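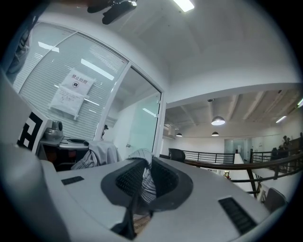
Dimanche 30 août 2020

Télétravail : l'association Urnitz conteste les chiffres de Hindden

L'association de salariés Urnitz a pris connaissance de l'étude publiée par le cabinet Hindden, selon laquelle la fermeture des bureaux individuels au profit de plateaux partagés « améliorerait le bien-être » du personnel. Elle demande à voir les données.

Hindden annonce 4 000 questionnaires envoyés et 3 548 réponses. Or 803 seulement proviennent de salariés ayant réellement changé de poste de travail. Les autres ont donné leur avis sur un aménagement qu'ils ne connaissent pas.

« On nous présente une économie de loyer comme une mesure de santé. Je veux bien y croire, mais qu'on me montre les réponses brutes », déclare Csaba Orbán, porte-parole d'Urnitz.

L'étude a été financée par Nuvik, fabricant de cloisons et de mobilier de bureau. Cette mention figure à la page 16, en note.

Urnitz a adressé une demande écrite à Hindden et publiera sa propre lecture des résultats en octobre, avec ou sans réponse du cabinet.

Contact presse : Csaba Orbán, association Urnitz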